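# Warari Room Capture Set

Domestic tidying station for demonstration recording, supplied by Piltance

**Page last revised:** 2020-09-07

The Warari Room Capture Set is a complete recording station for organisations that teach household tasks to a learning system. It is intended for laboratories and training centres which already have a humanoid robot and an ordinary furnished room, and which need a steady supply of well-labelled examples of simple work: picking up a bag, carrying a bin, putting away items left on a cabinet or an appliance.

## What is supplied

- Fixed room camera with wall or stand mounting
- Head camera bracket and leads
- Operator console with the Matar recording software
- Floor cable, 10 m
- Room plan template and task cards
- Printed operator handbook in English

The robot, its hands or grippers, and the furniture are not included. Customers are asked to confirm the make and model of their robot at the time of enquiry, so that the correct bracket can be sent.

## How recordings are made

Each example is recorded from the head camera and the fixed camera together. Matar places both views on one timeline and stores them with the joint positions reported by the robot. An operator reads the task card, starts the recording from the console and closes it with one of 2 marks, "keep" or "review". Nothing is deleted at the console. Recordings marked for review are held in a separate folder until a supervisor has looked at them.

The starting arrangement of the room should be changed between recordings. The handbook gives 11 arrangements for the tidying task, covering the position of the bin, the place where the bag is left and the point from which the robot sets off. Soft and see-through items deserve particular attention. A thin plastic bag takes a different shape every time it is put down, and a system that has been shown only a few of those shapes will have little to draw on when it meets another.

Customers who wish to write their own task cards may do so. The blank card has seven fields, all of which must be filled in before Matar will accept it.

## Room requirements

The station is suited to a single room with a level floor. Existing furniture and appliances may remain in place - the recordings are of more use if they do. The fixed camera should have a clear line to the working area, and the operator should be able to see the floor cable at all times. Blinds may be open or closed, but the choice should be entered on the session sheet.

## Training and support

Installation is arranged by Euan Kinnear. Operator training is led by Gladys Kimaro and takes place at the customer's premises over two days. The next group course for supervisors will be held in May. Questions about storage, file formats and the transfer of recordings made with the older Wustomex console should be addressed to Lama Rawashdeh in the data office.

Quotations are prepared on request. Please state the number of rooms, the robot to be used and whether printed task cards are needed in a language other than English.

## Views of the tidying task

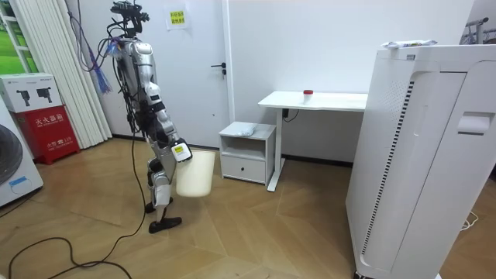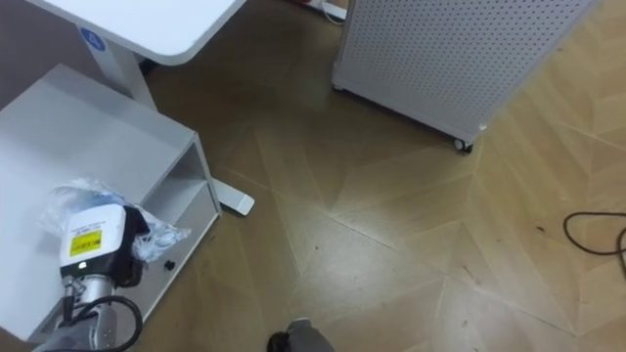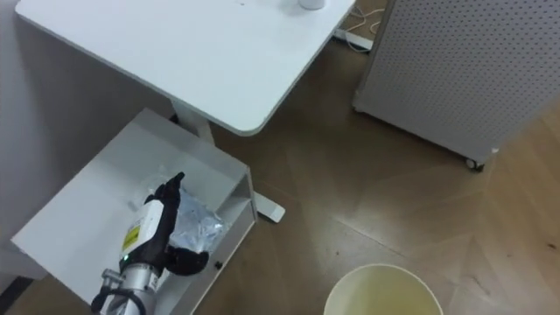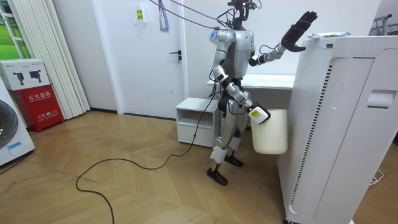

*Tidying task, bag and bin. First and fourth: fixed camera. Second and third: head camera.*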